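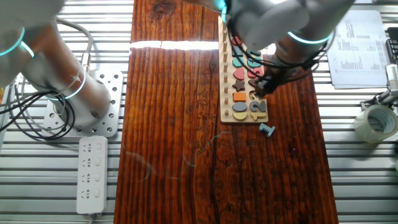
Which skill does a sorting board teach first, color or number?

Color comes first for most children, and the numeral is learned later by way of the color it shares with its neighbor.

Such was the position taken by the early learning staff of the Vernov Center, who were interviewed in October about the wooden materials in their lending collection. The collection holds 373 items, of which 57 are puzzles and boards. Each numeral on the sorting board is paired with a shape, so that the 4 belongs with a star and the 2 with an oval. "A child who cannot yet read a 5 can still find its place beside the heart," the staff stated.

The pegs along the side are introduced separately. Families are advised to begin with the numerals 1 and 2 and to leave the remainder in place until those are familiar. "We ask for short sessions, nine minutes at most," the staff said, "and we ask parents to let the child finish a wrong attempt."

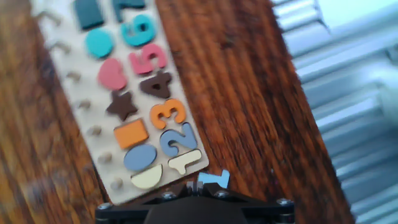
Sethi questioned whether matching by color might delay the reading of numerals, and asked that the counting of pegs be given more weight in the printed guidance. The staff replied that the guidance was under review and that both approaches would be set out in the next edition.

Boards may be borrowed for two weeks and renewed once at the front desk.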